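Looking after the arm at the kitchen counter

These tips come from our own Drirnix arm, which we use for picking up and putting down kitchen things. Ferenc Vincze wrote the first list and I have added to it since August.

Before you start, turn off the power at the switch and wait until the small light on the base is dark. Do not hold the arm by the fingers when you move it by hand. Hold it above the elbow, with the other hand under the wrist.

Finger pads. Wipe them every Monday with a damp cloth and one drop of dish soap, then with a clean cloth. No oil, no alcohol – alcohol made our first pads hard and they slipped on everything round. When the edge of a pad begins to lift, change both pads, also the good one. If you change only one, the fingers close crooked.

Base screws. There are four, and they become loose slowly. Tighten them a little at a time, going across and not in a circle. Put a sheet of thin rubber under the clamp if your counter is smooth.

Cable. Leave a loop behind the elbow as wide as your hand. Ours was too tight and the plug broke after 800 picks. Piroska Antal repaired it with a new plug from Basau, and it still holds.

Grease. The shoulder joint wants fresh grease every 3,000 picks. A piece the size of a pea is enough. Wipe away the old grease first, or it will push out and drip on the counter.

Home position. After any repair, run the homing program two times before you give the arm something to hold. On our arm the shoulder number should be 149. If it shows less, the belt is probably one tooth off.

Things to practice on. Mix the shapes, and begin with the light ones. Keep the gripping force low for anything that can crack, and raise it in small steps. 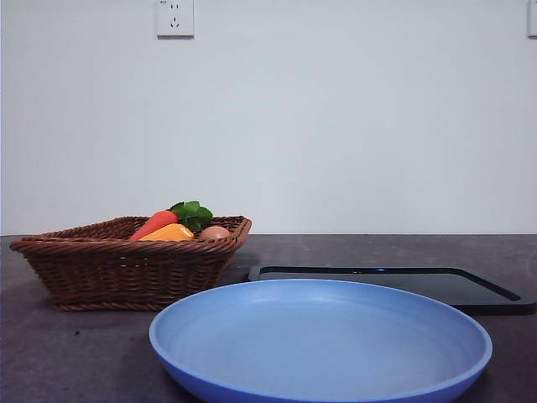
Write down the force you finish with, on paper, near the arm. Ours forgets it when the power is off.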